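Planning for a Robot Arm in the Home Workshop: What to Budget Before You Buy

Posted 2026-01-08 in Workshop and Kitchen Tips

So many of you wrote in over December about tabletop arms that I'm giving them the whole page this time. I've had one on my mind for years and finally worked through the numbers with my neighbor Efe Adeleke, who set his up at Pekside last year and has made most of the mistakes already (lucky me!).

Start with the table

Measure the table before you look at a single arm. You want the reach to cover the spots where things really get put down, and you want space left over for the elbow, which swings out much wider than people expect. Tape the outline of the base on the floor or bench and live with it for 2 weeks. If you keep bumping into the tape, you've learned something for the price of a roll of tape.

Check the legs too. A table that wobbles when you lean on it will wobble when an arm stops short. Cross-bracing is cheap, so put it on the list now.

Then make a second list, of what you want picked up. Cups, dishes, a phone, soft fruit, odd-shaped toys. Be specific, with sizes and weights, and write down the most awkward thing you own.

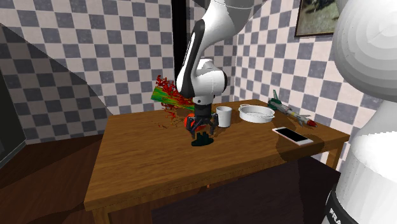

Grippers deserve their own line in the budget. I had lumped mine in with the arm, and Efe laughed at me for a good minute. Some sellers include one, some don't, and the mounting plate can be extra again. Ask for the full price with gripper, plate, cable and controller on one sheet of paper. Ask what replacement fingertips cost while you're at it, and buy a spare set with the first order so you only pay shipping once.

Payload is the other number to read slowly. The figure on the spec sheet usually has to cover the gripper as well as whatever it's holding. Weigh your heaviest item on the kitchen scale, add the gripper, and leave yourself a comfortable margin on top.

Try it on screen first

I can't say enough good things about this step! A simulator lets you set up a table, drop in a few objects and see whether the arm you're dreaming about can get to them. Fumiko Furukawa got me started, and I lost a whole evening to it. She tried 5 table positions for her sewing room at Vatden and ended up choosing a smaller arm than she'd planned, so the money went into a better bench.

Move the base to the other side and try again. Turn the table. Put the tallest item right behind the shortest one and see what the wrist has to do to get between them.
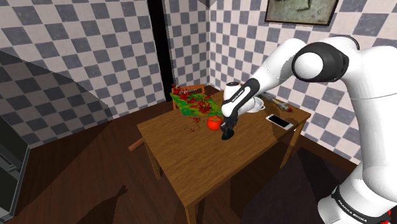
Leave room in the budget for the dull stuff. Mine looks like this so far:

Surge-protected power strip and a longer cord
Base plate and bolts
Emergency stop you can reach from where you stand
Floor marking tape
A washable mat for practicing with food
Spare fingertips

That list added 7 percent to my total, and I'd still rather know now. Fumiko keeps hers taped inside a cupboard door and crosses things off in pencil.

Buying used is worth a look as well. Ask for running hours, ask whether the controller and its software license come along, and ask to see it move through its full range before you pay. Bring a tape measure and the weight of your heaviest item – you'll want both.

Next time, benches and clamps. Efe has promised to let me photograph his drawer of brackets, and I'm very excited about it.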